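Evanthia Makris
Saturday, November 15, 2025

1/ ok so I finally canceled the meal kit. Eight months of little plastic packets of soy sauce and I am free!! A few people asked what I'm doing for dinner now, so, thread.

2/ First thing, the money. I was paying $60 a week for three dinners. My first grocery run without it came to $49 and that covered dinners AND lunches (plus a fancy butter I did not need, no regrets).

3/ I plan on Saturday mornings, coffee first, phone in the other room. Four dinners, one soup, one night of whatever's left – that's the whole system. 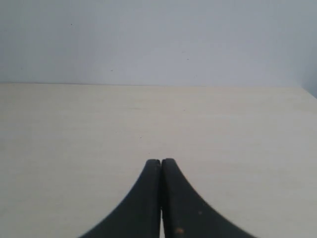

4/ Soup. It's always soup in November at my place. Right now it's white beans, kale, a parmesan rind and way more garlic than the recipe says. I do the onions low and slow, up to 40 minutes if I've got a good podcast going.

5/ My sister swears by freezing it flat in bags. I tried it and one leaked all over the peas, so I'm back to tubs. Sorry Irene, tubs forever.

6/ Sheet pan night is chicken thighs and whatever squash was cheap. 400 degrees, don't crowd the pan, go do something else. My kid will eat squash if there's maple syrup on it and not otherwise, so there's maple syrup on it.

7/ The thing I miss from the kit is the sauces. There was a miso one I still think about. I've been trying to copy it since March and I'm close – more lime, I think? If you've got a good miso dressing please send it my way.

8/ Next week is chili, and I still have to find my big pot. I think it's at my mom's.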